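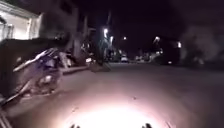 Our road after dark, motorbike and all.

Quick one, tea's going cold. I've started walking at night again – March, 9 pm, dog asleep, no excuses. Only 200 steps to the corner but you notice diffrent things with the shops shut.

Kerb on the left is the worst bit. All sorts piled up along there, scooters or somebody's stock, couldn't tell you which. Beverley reckons it's been like that for months. I stick to the middle of the road and listen out for cars.
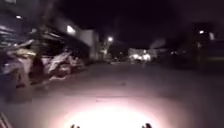 Further down

Quieter past there. More sky. One lit window, then nothing much. Clive still swears he does the loop in 60 minutes, no chance.

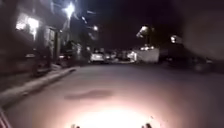
My knee is holding up, thanks to those who asked. New shoes help. The dark patch in the road I step round every time, could be damp, could be a dip, not finding out in teh good shoes. Back tomorow.

Recent posts
Nerys and the 70 bulbs
Soup, again
Shoes: a moan

Contact | © Amber Greenwood | Back to top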